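Akow has changed how the worktables at its Wegener packing hall are marked out. Each gray tabletop is now divided by two lines of blue painter's tape, one running away from the packer and one running side to side. The layout replaces the printed mats used until February.

Rosaura Espinoza, who manages the hall, said the mats slid under heavier cartons and curled at the corners. Replacing one meant clearing the table and waiting for a new print from Skallari. Tape can be relaid between shifts.

The cross is set by eye and the four sections are unequal. Espinoza said this was accepted at the planning stage, as the sections sort items by stage of packing and are not used for measuring. Staff refer to them by position: upper left, upper right, lower left, lower right.

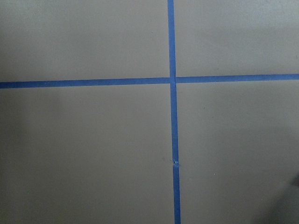 ## Condition of the tape

Creases are the main fault noted so far. The vertical line has a small uneven spot below the crossing, where the strip does not lie straight. Under the new rules a crease of this kind may stay in place if the line can still be read from a standing position. Lifted ends must be pressed down or cut off before work starts.

A slope in the side-to-side line is also allowed. Both lines must reach the edges of the work area, and the color must stand out clearly from the tabletop.
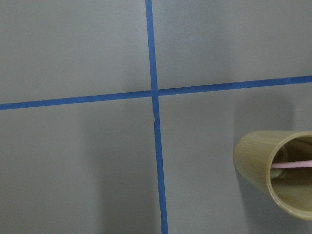
## Next steps

The hall has 11 tables in use with the new markings. A further 40 at the Cerkine site will be taped once the remaining mats there are worn out. Tape is to be checked at the start of each shift and replaced when an edge begins to lift. Packers have been asked to report any residue left on the surface after removal, along with the table number.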